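Stop Telling Me How the Magic Works

I've just finished the third Drastside book and I need to have a small moan about it. 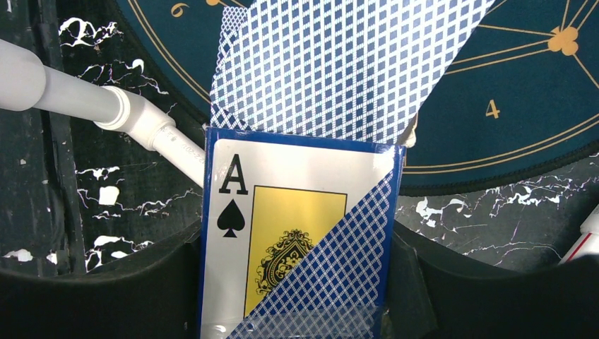 I loved the first one. Maarja Pētersons dropped us into the port town of Orkgate with no map, no glossary and a heroine called Ots who could talk to rust. That was all we got! She put her hand on a gate, had a quiet word, and the gate fell off its hinges. I was sixteen pages in and completely sold, and I missed my bus stop reading it.

By book three, talking to rust has rules. It has grades. There's a school for it (of course there is) and a teacher called Irusus who spends a whole chapter explaining that a rust-speaker can hold 20 conversations at once, or 100 if she's had salt beforehand, and that iron remembers further back than steel. I'm sure it all adds up. I expect there's a spreadsheet. But I kept thinking about that gate, and how much less I'd have enjoyed it if I'd known what grade it was.

I know plenty of readers feel the other way. I said some of this in my reading group back in March and got a proper telling off. The case against me is that if magic can do anything then there's no tension, as the author can always pull the heroine out of the hole. Fair enough, I've read those books too, and thrown one of them at a sofa. But I don't think the cure is a rulebook. What I want is for magic to cost something, and you can show me that without giving me the price list. When Ots comes home in book one and can't taste her dinner, I understand perfectly well that she's paid.

The other thing is room. This one is 147 pages longer than the first, and I'd bet most of the extra is people in corridors explaining things to each other. Meanwhile the ferryman, easily the best character in the series, gets two scenes and a cough.

I do wonder if it's our fault as readers. We go online and pick at things. Could she have rusted the anchor in chapter nine? Why didn't she? And the poor author, who's got to write the next one with all that in her ears, puts in 2000 words on anchors to keep us quiet. I've asked those questions myself, so I can't be too high and mighty about it.

I'll still buy book four, obviously. The last chapter has Ots alone on the sea wall at night, listening, and for three pages there isn't a rule in sight - it's as good as anything Pētersons has written. I read it twice and then went back and read the gate again.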